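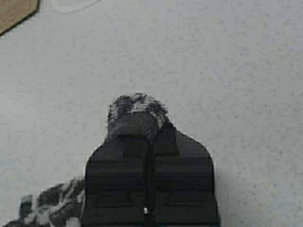
Patterned fabric in black, gray and white on a speckled tabletop.

Ondandale (video game)

Ondandale is a side-scrolling puzzle platformer designed by Odette Gautier and put out by the small studio Skudmont. I've been looking after this page on the wiki for a good while now, and I've finished the game more times than I'd like my family to know, so expect a bit of opinion mixed in with the facts (the talk page is open if you think I've gone too far!).

Setting and story

You play as Jollia, a bell ringer's apprentice who wakes up in a valley where every sound has gone missing. She has to bring the sounds back one at a time, starting with footsteps and ending with her own voice. There's very little dialogue until the last hour or so, which makes sense when you think about it, and I still get a lump in my throat when the river comes back.

The story is told mostly through carvings you find in the side rooms. You can skip every one of them and still reach the ending, but please don't on your first run. The carving under the mill explains who the Warden is, and without it the final meeting feels like it comes out of nowhere.

Gameplay

The valley is split into 13 areas, and you can tackle most of them in any order once you've got the footsteps back. Each area has one main sound to recover and a handful of echoes, the game's collectible. There are 93 echoes in all. Getting the full set opens the Quiet Ending, and I'll leave that one unspoiled.

Puzzles work by placing sounds on objects. Put the sound of rain on a stone and moss grows over it, so you can climb. Put the sound of a door on a wall and, well, give it a try. Jollia can carry three sounds at a time, and swapping them in mid-air is the trick that separates a relaxed playthrough from a fast one. I can do it maybe half the time.

There's no combat. The Warden chases you in four of the areas, and those bits are tougher than the rest of the game by a wide margin. If you're stuck on the Granary chase, drop down at the second beam and let him run past overhead.
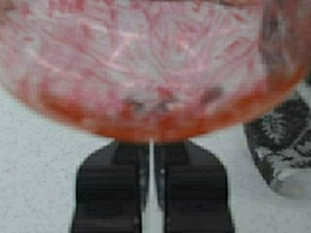 Mottled pink and white, with orange-red along the lower curve.

Development

Gautier wrote the first version alone, then brought in Cyril Lightfoot for the music and Ngân Giáp for the animation. Giáp's work runs at 60 frames per second, and you can really see it in Jollia's scarf, which has its own little routine for when she lands, turns or stands still too long. Lightfoot recorded most of the sound effects in his stairwell, and the echo on the footsteps is the stairwell itself with nothing added.

An early build had a health bar and a sword. Both were gone by the time of the public demo in May, though the sword is still lying in the grass behind the chapel if you know where to look (walk left from the save bell and keep walking).

Speedrunning

The main categories are Any Sound, All Echoes and Quiet. Any Sound was shaken up by the Mottram skip, named after Kirsty Mottram, who found that placing the river on a ladder lets you slide through the floor of the Clock Room. It cuts out two whole areas! Jamie Sugden keeps the leaderboard, which has 1,746 approved runs across the three categories. The skip is allowed in Any Sound and All Echoes but banned in Quiet, after a long argument I won't repeat.

Version differences

The console release fixed the crash in the Orchard and moved two echoes that were hidden behind foreground trees. It also changed the map screen from brown to blue, and I've never gotten used to it. Save files don't carry over between versions. The Mottram skip works on both, though the timing is tighter on console.

See also

Skudmont
List of echoes in Ondandale
Warden chase strategies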